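Comunidad > Casa y taller > Muebles y almacenaje > Estantería blanca alta contra pared de ladrillo visto

Estantería blanca alta contra pared de ladrillo visto: ¿fijarla o dejarla suelta?

Till Baumgart
14 abr 2019

¡Hola a todos! Llevo tiempo leyendo esta sección y por fin me animo a escribir, porque estoy metido en un proyecto que me tiene entusiasmado. Nos hemos quedado con un local largo en la antigua nave Gadari y lo estamos convirtiendo en sala de trabajo compartida. Tiene una pared de ladrillo rojo que me enamoró el primer día, y mi idea es que siga siendo la protagonista.

Contra esa pared quiero poner un mueble alto y blanco, con huecos cuadrados abiertos en la parte de arriba y una puerta a un lado. La puerta es lo que más me gusta del conjunto: cristal esmerilado acanalado, rematado por arriba con un arco festoneado, como de alacena antigua. Lo compré de segunda mano por 395 euros y me pareció una ganga.

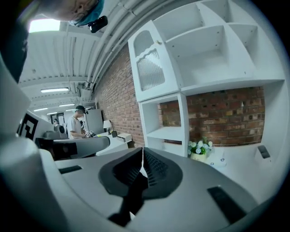 El caso es que tengo tres dudas y en casa no nos ponemos de acuerdo. La primera es si hay que anclarlo al ladrillo. Me da muchísima pena taladrar una pared así, y además el mortero suelta arenilla si le pasas la uña. La segunda es qué hacer con los huecos cuadrados: mi socio los quiere llenos de cajas iguales, a mí me gustaría dejar varios vacíos. Y la tercera es la luz. El techo es de chapa ondulada blanca, con los tubos y las conducciones a la vista, y la iluminación son fluorescentes puestos a lo largo de la sala. Funciona muy bien para trabajar, pero temo que el blanco del mueble quede frío al lado del ladrillo.

También me gustaría poner más plantas. Ahora hay una maceta blanca pequeña con flores blancas y azul claro junto a una estantería baja, también blanca y abierta, y ese rinconcito me alegra la mañana cada vez que entro. ¿Repetiríais el mismo tipo de planta o meteríais algo más grande?

¡Gracias de antemano, cualquier idea me viene bien!

Khôi Vi

¡Qué maravilla de pared, Till! Te contesto por partes porque yo pasé por lo mismo en noviembre, con un armario bastante más feo que el tuyo.

Anclarlo, sí, sin discusión. Un mueble alto con puerta tiene el peenso traicionero: al abrirla, el peso se va hacia delante, y en una sala compartida siempre acaba alguien colgándose del tirador o apoyando el pie en el estante de abajo. Lo del ladrillo tiene arreglo. Con dos puntos de fijación en lo alto del mueble te basta si está bien nivelado, y los dos quedan tapados por el propio mueble.

La gran pregunta es si taladrar en el ladrillo o en la junta. La junta se repara mejor el día que os marchéis (un poco de mortero de cal, se peina con el dedo y a otra cosa), pero si la tuya suelta arenilla el taco no va a agarrar. En ese caso yo iría al centro de un ladrillo macizo, con broca de 6, sin percutor y despacio. Con percutor se te desconcha la cara y eso ya no hay quien lo disimule. Aspira el agujero antes de meter el taco, que el polvo le quita mucho agarre. Si notas que la broca se hunde de golpe has dado con un ladrillo hueco: cambia a taco químico con tamiz.

Usa escuadras regulables, de las que tienen el agujero alargado. Las paredes viejas tienen barriga, y el mueble te quedará separado por un sitio y pegado por otro. Deja además un dedo de aire por detrás - el ladrillo respira, y la trasera de estos muebles suele ser lo primero que se comba con la humedad.

En cuanto a los huecos, estoy contigo. Yo empezaría por llenarlos todos con lo que de verdad usáis y luego iría sacando cosas durante un par de semanas. Lo pesado abajo, sea como sea: archivadores, libros gordos, la caja de herramientas. Detrás de la puerta mete todo lo que no tenga gracia. El cristal acanalado es estupendo para eso, porque se intuyen las formas y los colores pero no se lee ni una etiqueta. ¡Un montón de cables enrollados ahí detrás puede quedar hasta bonito!

Malte Kuhlmann

Anclar. Y mira la altura de las baldas antes de comprar cajas, que luego sobran dos centímetros o faltan.

Jörg Tiedemann

Me sumo con entusiasmo a lo que dice Khôi y añado lo de la luz, que es lo mío y se ha quedado en el aire.

El blanco al lado del ladrillo rojo no se ve frío por ser blanco, se ve frío cuando el tubo tira a azul. Antes de tocar nada, mira qué pone en el casquillo de los tuyos. Si lees 865, cambia solo los que caen cerca del mueble por unos 830 o 840 y compara una tarde entera. Yo pondría 840 en toda la zona de trabajo y dejaría el tono más cálido para una lámpara de mesa encima de la estantería baja, apuntando a la pared. La luz rasante sobre ladrillo es una fiesta, salen todas las sombras de las juntas. Eso sí, comprueba que el tubo nuevo sea compatible con la luminaria que tienes, sobre todo si te pasas a LED.

Con la puerta, un consejo que a mí me costó aprender: el cristal acanalado se limpia con cepillo suave y agua jabonosa, siguiendo las estrías de arriba abajo. Con papel de cocina se quedan pelusas en cada ranura. Para las curvas del festón va de cine un pincel seco.

De las plantas, mantén la pequeña donde está si te alegra la mañana, ¡eso no se toca! Para acompañarla buscaría algo alto y verde, sin flor, en el suelo y al otro lado del mueble. Y una colgante en uno de los huecos de arriba, con plato debajo para que el agua no te levante el acabado. Si hay poca ventana, un potos aguanta lo que le echen.

Cuéntanos qué decidís con las cajas. Yo voto por dejar vacíos los huecos desde los que mejor se vea la pared, suponiendo que el mueble no lleve trasera, y si la lleva, mira si se puede quitar sin que pierda rigidez.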